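Visit report: Harkex ceramic tile works and showroom, February

The Harkex works stands on the eastern side of the Caronance trading estate, next to the rail siding that once brought in its clay. The company opens the plant to trade visitors twice a year. The February visit was limited to 17 people, mostly fitters and kitchen specifiers, and ran from 9.30 am to shortly after 3 pm. Safety shoes were compulsory and were lent at the gate to those without.

The works makes glazed wall tile only. Floor tile was dropped when the second press was retired, and the floor ranges in the catalogue are now bought in from Varma and repacked. Harkex does not hide this. The cartons carry both names.

Raw materials

Clay arrives by lorry as a part-dried shred and is kept under cover in open bays. Ball clay, china clay, limestone and ground waste tile are weighed into the mills with water and ground to a slip. The slip is sieved, passed over magnets to take out iron, and held in stirred tanks. Residue on the sieve is checked each shift and the result is chalked on a board by the tank. Several visitors asked why it was not logged on a screen. It is, but the press operators prefer the board.

The slip is then spray dried to a fine granule. Moisture at this point decides most of what follows. Too dry and the pressed tile laminates at the edges; too damp and it sticks to the die. The dryer could be seen only through a window, as the platform was closed for work on the handrail.

Pressing and firing

The one remaining press is a hydraulic machine with interchangeable dies. A die change for the metro format takes most of a shift, so formats are run in long campaigns. The 300 mm square was being pressed during the visit. Pressed tiles go through a vertical dryer and then to the first firing.

Harkex still fires twice. The body is fired first, then glazed and fired again at a lower temperature. Single firing would use less gas, and the process engineer who led this part of the tour was open about the cost. The case for keeping two firings is glaze quality on strong colours, where gas leaving the body during a single firing can leave pinholes. Orange and red glazes are the most troublesome. The pigments are encapsulated and will lose colour if the peak is held too long, so those shades have their own firing curve and are never mixed with whites in the same run.

Orange is having a good year in kitchens, according to the sales desk. Most of it goes behind worktops in dark stone, with grey used for shelving and paint. 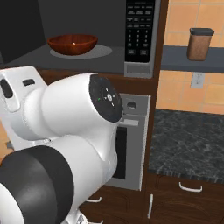 Orange splashback tiling with a dark granite worktop and built-in ovens.

Sorting

Fired tiles are checked for flatness and size by gauge, then for surface faults by eye under angled light. Sorters change over every 12 minutes between the line and packing. Shade is judged against a retained master and the shade code is printed on the end of each carton. The advice to fitters was the usual one: check codes before opening, and mix from several cartons even when the codes agree. One visitor had brought two tiles from a disputed job. They were put under the sorting lamp and found to be from different shades, which settled that.

Seconds are sold from the yard. Firsts in discontinued colours are kept for matching, and the store held 2656 cartons at the last stocktake. Requests should quote the code from an old carton or be sent with a whole tile. Fragments are too small for a reliable match.

Showroom and fixing session

Lunch was sandwiches in the showroom. The afternoon was given over to a fixing session using adhesives from Grerkora, covering movement joints, tiling around sockets and the junction between splashback and worktop. The recommended detail at the worktop is a narrow gap filled with flexible sealant, with no grout beneath it. Opinion in the group was split on whether to seal before or after the oil is applied to timber tops. The demonstrator favoured before.

The section on tiling over existing tile was rushed and would have been better dropped. The printed handout covers it more fully, including the weight limits for plasterboard.

Practical notes

Parking is at the north gate only. The mill hall is loud and earplugs are provided, but those who wear hearing aids may wish to bring their own defenders. The tour route includes two open-tread staircases and has no lift. The next trade visit is planned for September, and places are booked through the showroom desk.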